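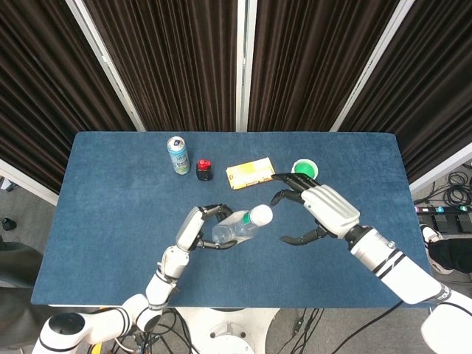

Figure 4. The table mat in place, with drinks, a box and a cup set out along the back.

4. Setting up the table and the back row

With the curtain frame standing and the four dark panels hung (Section 3), you get to the fun part! The Skodano table mat turns a plain tabletop into a soft, quiet surface that bottles and cups can be put down on all day long, and it takes almost no time to fit.

4.1 Laying the mat

1. Wipe the tabletop and let it dry completely.
2. Unroll the mat with the pile facing up. If it has been stored in its tube over the winter, leave it flat overnight first.
3. Line up the long back edge with the table edge nearest the curtain, then smooth toward the front with both palms.
4. Press the corners down for a few seconds each. The Haken grip strips underneath do the rest.

Note: Small ripples are fine on the first day. They settle by themselves.

Caution: Do not iron the mat, even through a cloth.

4.2 Setting out the row

Start with the tall things. Cans and small bottles go at one end, flat boxes next, cups at the other end where there is room to reach in. A box laid at a slight angle looks friendlier than one squared up to the table (Ysaline Renaud, who wrote our first setup sheet, was very firm on this and we still agree with her). Bright colors look wonderful on the dark blue, so go ahead and use that red cap or the green cup you never found a place for.

1. Stand the can and any small bottle upright, a hand's width in from the back edge.
2. Lay boxes flat, printed side up.
3. Put cups down last, open side up.
4. Keep the front half of the mat clear for whatever is being handled. 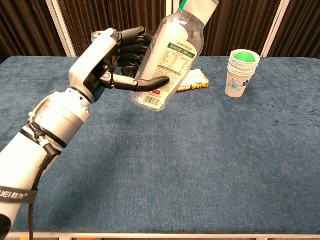 4.3 Water bottles

Thin plastic bottles give when you squeeze them, so hold them around the middle, over the label, and check that the cap is tight before tipping or laying one down. Full bottles stand well on the pile. Nearly empty ones are light and like to topple, so lay those on their side.

Note: Labels can lift at the seam after lots of handling. A dab of Clivero paper glue brings them back beautifully.

Caution: Blot spills right away with a dry towel. Do not rub. If water has reached the grip strips, lift the mat and dry the table underneath before going on.

4.4 Looking after the pile

Brush from left to right with the soft brush, part no. 142. For crumbs, use a vacuum on its lowest setting.

Guide revised 13 July 2020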